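Forum Kiiskinen > Matériel > Vieilles stations de travail
Sujet : Tour Dell à remonter, par quoi on commence ?

eino_k
Bonjour à tous. J'ai récupéré une grosse tour Dell pour 25 euros, le genre de meuble qu'on ne déplace pas sans prévenir son dos. Le vendeur jurait qu'elle était « complète », ce qui doit s'entendre au sens philosophique : pas de processeur, et le socket ouvert aux quatre vents. Le reste m'a l'air sain, alimentation en place, rails bleus partout, de la mémoire à remettre. Je suis parti par la RAM, boîtier couché, panneau ôté.

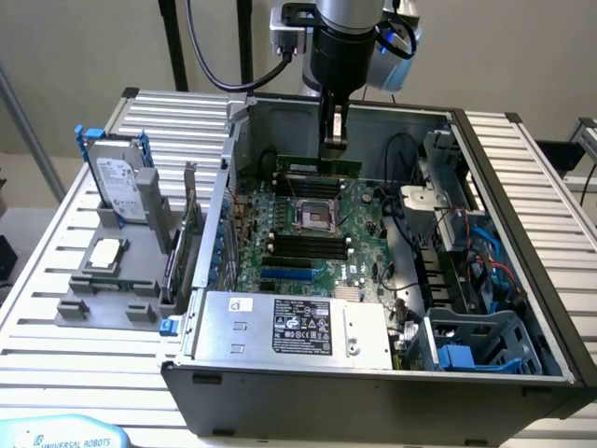
Laimutė Lill
La mémoire avant le processeur, il faut aimer vivre dangereusement. Un socket LGA, ça se remplit en premier ou ça se couvre. Une vis qui tombe sur les broches et tu as une très belle table basse.

eino_k
Quelle vis ? Les barrettes se clipsent.

Laimutė Lill
Celle qui tombe. Il y en a toujours une.

martti52
Pas d'accord. Sur ces cartes à deux bancs, l'ordre n'a aucune importance tant qu'on remplit les bons slots. Le schéma est souvent collé dans le panneau latéral, celui que tout le monde range à la cave. Chez moi, un mauvais appairage m'a valu 13 redémarrages et une brouille familiale.

eino_k
Panneau vérifié : il y avait une étiquette. Il en reste la colle.

Esko Leinonen
Alors fie-toi à la sérigraphie, avec une loupe et de la patience. Les noms des slots d'extension sont écrits entre les connecteurs, tu as même un « PCI32 » dans le lot, et le slot blanc crème pour ta carte son de 2 kilos. La carte graphique, c'est le bleu. Et rabats-moi ce cadre métallique quand tu auras posé le processeur, un levier ouvert finit toujours dans une manche.

martti52
Une carte son en PCI. Il y a des gens qui ont vécu.

eino_k
Noté. Vu de près, voilà le quartier concerné, du PCI jusqu'au socket.
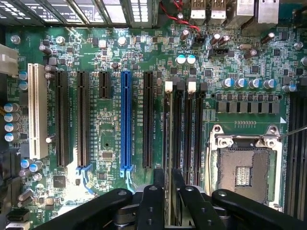

Liste avant premier démarrage (message épinglé par Ritva Peltonen)
Processeur posé, levier verrouillé. Pâte thermique, un grain de riz et pas la rizière. Une seule barrette pour le premier essai, les autres ensuite. Pile changée. Pour la question de l'ordre RAM/processeur, merci d'ouvrir un autre sujet, le dernier a duré jusqu'en avril.

Laimutė Lill
Et j'avais raison en avril aussi.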